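Product Tester, Desk Lamps and Small Electrical Goods (part-time)

Riltby is looking for one part-time product tester to join the household goods bench at our Lacson workshop. The position is casual to begin with, 13 hours a week, and may be extended after August. Applications are open from January 29, 2020 and will stay open until the position is filled.

We check lamps, power boards, chargers and small fans for importers and for a few furniture stores that want a second opinion before they order. Most of the work is repetitive. You will handle the same product many times, write down what you find in ordinary language, and then do it again with the next colour or the next batch.

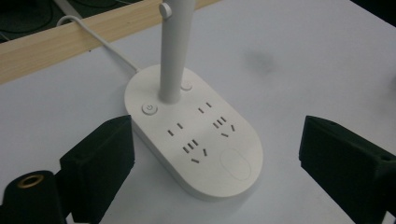 Desk lamps take up the largest share of the job at present. They used to be simple to check, but many models now do more than give light and there is more to go through on each one. On a lamp with power outlets set into the top of the base, beside the standby button, you would look at both sockets, the slots, the buttons and how firmly the pole is seated. You would also try the sort of plugs people use at home, including bulky ones, and note whether one gets in the way of the next. Anything that involves opening a housing or taking electrical measurements goes to our licensed electrician, Miklós Szilágyi. You won't be asked to do it.

Your duties will include:
- setting up each lamp from the box, using only the printed instructions
- raising, lowering and turning the head through the full set of positions, 395 times per sample
- switching on and off, up to 1000 presses on each button
- checking the base for tipping and sliding on different desk surfaces
- looking over cords and adapters for marks, kinks and poor fit
- filling in the test sheet and labelling samples for storage
- wiping down the bench and packing lamps back into their cartons

Half of each shift is spent at the bench and the other half at a computer, entering results. The bench is height adjustable. Samples are light, but the cartons come in on a trolley and you need to be able to lift one to waist height. 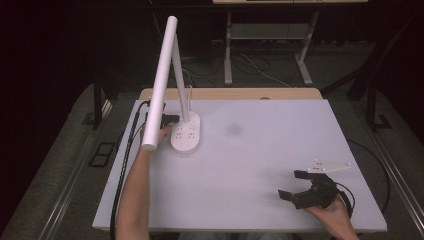
Do I need a background in electrical work?
Experience in retail, assembly, repair or warehouse work is enough, and we will train you on the test sheets over your first five shifts.

What we are looking for:
- steady hands and patience with small parts
- clear written English
- good eyesight for close work, with or without glasses
- reliable attendance

It would help if you have worked from a checklist before. Left-handed applicants are very welcome. Our present testers are all right-handed and we would like to know how the controls feel from the other side.

Pay is at the casual rate for the grade and is paid fortnightly. Tea, coffee and parking are provided. The workshop is on the ground floor and has step-free entry from the rear lane.

Denise Bellamy runs the bench and will be your supervisor. She and Orest Hnatiuk will hold the interviews, which take half an hour and include a short practical task with a lamp and a blank test sheet. No preparation is needed.

To apply, send a resumé and a short note about any similar work you have done to Felicidad Dagdag in the Riltby office. Please give the names of two referees and say which mornings or afternoons you can't work. Everyone who applies will get a reply.

Other current listings
Carton and Packaging Checker, Enden
Households wanted: Fledaseck kettle trial
Weekend Stores Assistant, Lacson
Office Relief, Riltby

Contact Riltby | Privacy | © Riltby 2020 | Back to top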